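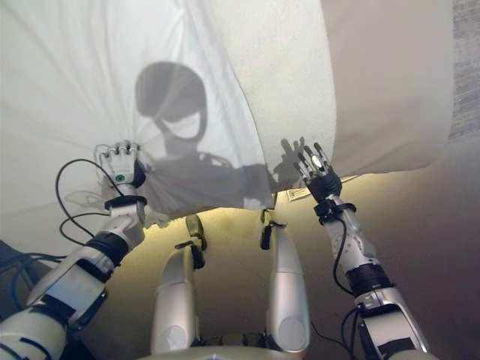
A thin white sheet, lifted and softly creased.

FOR RELEASE IN AUGUST

Iswood Moves to Appointment Pickup for Couches, Mattresses and Other Big Items

ISWOOD – Residents who have ever wondered what to do with a worn-out recliner, or who have spent a summer walking around somebody else's, will have an easier time of it starting this month. The City of Iswood is replacing its twice-a-year bulky item days with a free pickup service that households can book whenever they need it, and we could not be happier to be telling you about it.

Under the old system, everything had to wait for one weekend in spring and one in fall. Plenty of folks missed those weekends, and plenty of others moved apartments in between them, and so the couches and box springs ended up on corners, in alleys and (far too often) behind the ball fields at Idel Park. City crews cleared 86 dumped items from the streets around the park last year, and that was just the one neighborhood.

"I grew up in Idel and my mother still lives there, so I've heard about every one of those couches personally," said Angeliki Politis, the city's director of public works. "People here take good care of their blocks. They wanted a phone number they could call and a truck that would come, and I'm so pleased that we finally have both."

The service was tested over the winter on the streets between Idel Park and the rail line. During that trial, 90 percent of bookings were picked up on the day they were scheduled, and complaints about dumping in the area dropped enough that the city council voted in June to take the program citywide. Council member Yaw Aryee, whose district includes the trial area, brought the measure forward and spent a good many evenings talking it over with neighbors, landlords and the building managers along Mill Street.

"The landlords were worried about cost and the tenants were worried they'd be left out," Aryee said. "We went back and forth on it, and I think what we ended up with is fair. If you live in Iswood, you can book. It doesn't matter if you own a house or rent a room over a store."

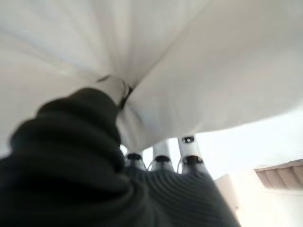

Each household may book up to three pickups a year at no charge, with as many as four large items in each one. Accepted items include sofas, chairs, tables, dressers, mattresses, box springs, rugs, bicycles and most large appliances. Refrigerators and air conditioners are fine too, but please mention them when you book so that the right truck is sent. Paint, tires, propane tanks and building debris are still handled at the transfer station on Harbor Road, which keeps its usual hours.

Items should be at the curb by 6 a.m. on the day of your appointment and no earlier than the evening before. Please leave room for strollers and wheelchairs to get by. Residents who cannot move heavy things on their own can ask for doorstep help, and there is no form to fill out for it, just let the person on the phone know.

Collection will be handled by Skusix Hauling, which won the contract after a public bidding process last spring. The company is adding two trucks and hiring locally for the crews. Sang Huỳnh, operations manager at Skusix, said drivers have been riding the routes since early summer to learn the narrow streets and the dead ends.

"Some of those alleys were laid out for horses, and we've scraped a mirror or two already," Huỳnh said. "We'd rather learn that now than with a full load behind us."

Furniture in good shape will be set aside for the Cù Reuse Room, the secondhand shop on Center Street. Manager Liên Hồ expects to take in some 60 pieces a month once the service is running at full speed, and she asks residents to cover upholstered items if rain is in the forecast. The shop is especially short of kitchen tables and children's desks.

Property managers with more than a dozen units will have their own booking line and can arrange a regular slot. Dumping on public land remains a violation, and fines are unchanged.

Bookings open Monday at 8 a.m. through the public works desk at City Hall, by phone or in person. Phone help is available in English, Vietnamese, Greek and Spanish. Printed guides will be mailed to every address with the next water bill, and extra copies are at the library.

Media contact: Khôi Tô, Communications Office, City of Iswood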